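Clearing and Wiping a Shared Desk
Chaltu Derese, 6/28/20

Shut down the monitor before wiping near it. Where the room has glass walls, close the blinds first; glare hides streaks on a white top. 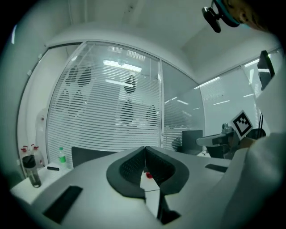
Glass partitions with horizontal white blinds.

Cables come next. Unplug one at a time, coil it loosely and tie it. Mix 500 ml of warm water with two drops of dish soap and wring the cloth well.

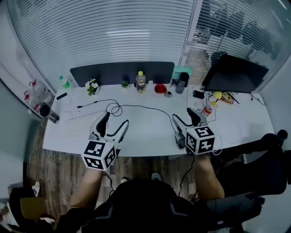
Wipe from the back edge toward the chair in straight passes. Lift small items off in one group and return them in the same order. With a row like this one along the divider, start at the potted plant with white flowers and finish at the dark insulated bottle. Leave the top clear for 27 minutes to dry.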